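Palomino School of Surgical Technology
Course handout, Unit 5: Closing the Skin with Interrupted Sutures
Prepared by Naima Hamdy; reviewed by Sointu Suominen
Revised Mar 17, 2026

Purpose of the unit

This handout accompanies the practical sessions on skin closure. It covers the simple interrupted stitch, the spacing of stitches along a straight incision, and the inspection of the finished line. Students are expected to have read the chapter on wound healing and to have passed the knot-tying check held in February. The continuous stitch and the mattress stitches are treated in the next unit and should not be attempted during these sessions.

Terms used

A simple interrupted stitch is a single loop of suture that passes through both edges of the wound and is tied and cut by itself. Each stitch stands alone. If one loosens or must be taken out early, the others remain in place. The price is time, as every stitch requires its own knot.

The bite is the distance from the wound edge to the point where the needle enters or leaves the skin. The tail is the short length of suture left beyond the knot after cutting. Approximation means bringing the edges together so that they touch without overlapping and without strain.

Handling the needle

Grasp the needle with the tips of the driver, a little past the midpoint toward the end where the suture is attached. A needle held too near its point cannot be driven far enough, and one held at the very end is likely to bend or turn in the jaws. The point should enter the skin at 90 degrees. The driver is then rotated so that the needle follows its own curve. Pushing it forward in a straight line tears the tissue and produces a shallow bite.

The bite on the far side should match the bite on the near side in both width and depth. Unequal depth leaves a step between the edges. A student who notices a step should remove that stitch and place it again before continuing.

Order of placement

In this course the incision is closed from one end to the other. Some surgeons prefer to place the first stitch at the center and to divide each remaining gap in half, and that method will be demonstrated for longer wounds. Working from one end is easier to supervise, and it allows the instructor to compare the closed portion with the portion still open at any point in the session. 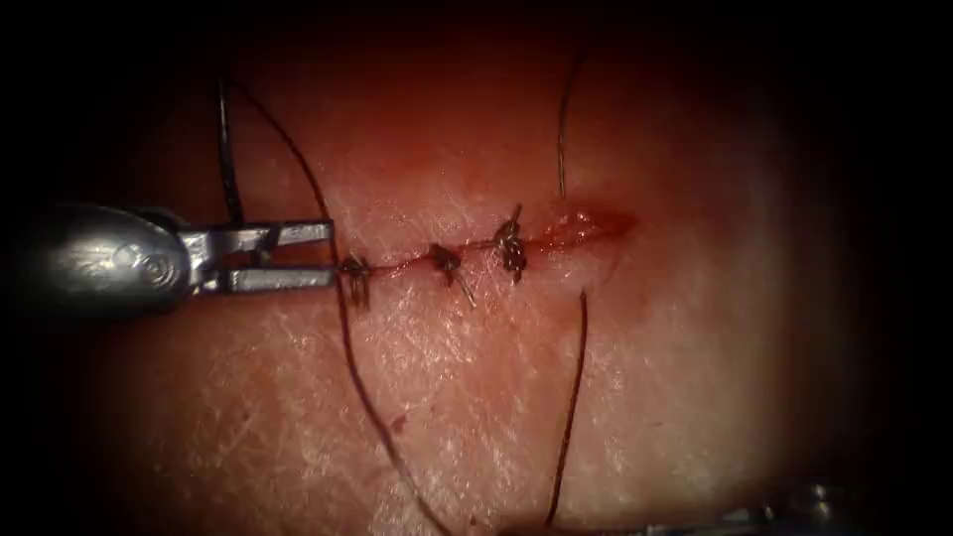 Each new stitch should be placed with the previous one in view. The distance between neighboring stitches is kept even, and a useful rule for beginners is to make that distance equal to the full width of the stitch from entry to exit. Where the edges gape between two knots, the spacing is too wide. Where the skin puckers, the stitches are either too close or too tight.

Tension is set with the first throw of the knot and held by the second. The edges should meet and go no further. Living skin swells in the hours after closure, and a stitch that looks neat and firm at the table may cut into the tissue by the following morning. Knots are drawn to one side so that they do not rest on the wound itself. Tails are cut short enough that they do not tangle with the next stitch and long enough to be grasped at removal.

Inspection of the line

On completing the closure, the student inspects the whole length of the incision and records the following on the practical sheet:

Whether the edges meet along the full length
Whether any step can be seen or felt
Whether spacing and bite are even
Whether each knot is secure
Whether any point continues to bleed

Steady bleeding between stitches should be reported to the instructor before a dressing is applied. An additional stitch is not placed without instruction.

Assessment

The practical is marked out of 10. A mark of 5 is required to proceed to the next unit. Students who fall below that mark may repeat the exercise once, by arrangement with Naima Hamdy. Practical sheets are to be signed and handed in before leaving the laboratory, with course number 3962 written at the top.

Reading for the next unit: the sections on continuous closure and on suture removal.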